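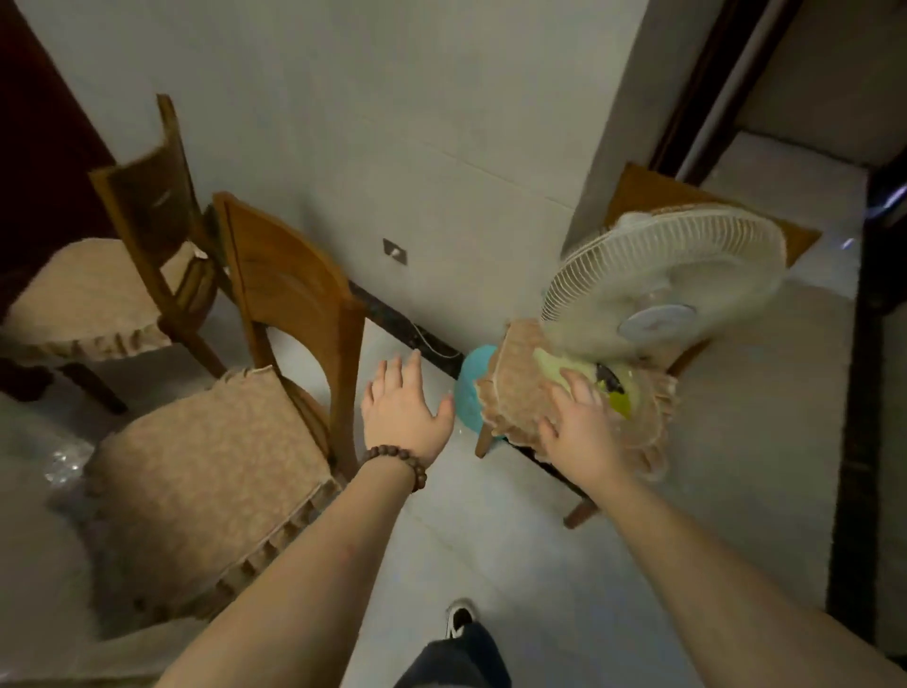 *Ruffled seat cushions on the wooden chairs, with the fan close by.*

I finally have the ruffled cushions I've been going on about since February, and I love them! The beige ones have a damask pattern and a pleated skirt that hangs over the seat (so pretty against the wood). Nga Đoàn talked me into the brown one too - she was right, it looks great by the doorway. Next up is moving the fan, then the floor gets a good mop before everyone comes for dinner.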